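Search the help pages
Popular searches: owls at night, feather identification, moths

Why do geese change places at the front of the V?

Kanini Rweyemamu
Ustwood

Each October a large number of geese pass over our district, and I have observed that the bird at the point of the V does not remain there. After a few minutes it drops back and another moves forward. I should like to know whether the leader is a particular bird, such as the oldest, and whether the change of position is a matter of fatigue. I have consulted two general bird guides, and neither addresses the point. I would be grateful for replies from members with knowledge of the subject.

3 comments – 7 shares

Elibariki Odera

The formation is principally a means of saving effort. As a wing moves through the air, it leaves a swirl of air behind its tip. Part of that swirl moves upward. A bird flying behind and to one side of its neighbor can place its own wing in the rising part and obtain some lift from it. The bird at the point has no neighbor ahead and receives less of this benefit.

Members who wish to record changes of leader are advised to film the flock and review the footage afterward, as the exchange is easily missed by eye. A telephone is adequate for this purpose when braced against a post or railing.

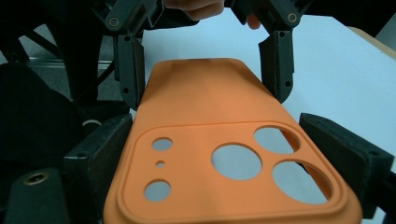 Orange phone case with a raised camera surround.

With regard to the leader, there is no firm rule that the oldest bird must take the front. In family groups, experienced adults may lead for much of the time, as the young of the year have not yet learned the route. Studies of young ibises have found that birds traded the leading and following positions in pairs, so that each spent a similar share of time in the other's wake. It should not be assumed that geese behave in exactly the same manner – the two are not closely related.

14 people found this helpful

Timo Wegener

They get tired and swap. Same as cyclists.

2 people found this helpful

Pouran Akbari

I would add a note of caution to the reply above. Fatigue is a reasonable explanation, but a change of leader can also follow a shift in the wind or a turn in the route. When a flock turns sharply, a bird on one arm of the V may find itself in front without any effort to get there. I have seen this on several occasions over the reservoir at Magesa, generally shortly after 6 in the morning.

If Kanini Rweyemamu is able to note the wind direction with each observation, the records would be of greater use. The length of the two arms is also worth noting, as they are seldom equal.

1 comment – 0 shares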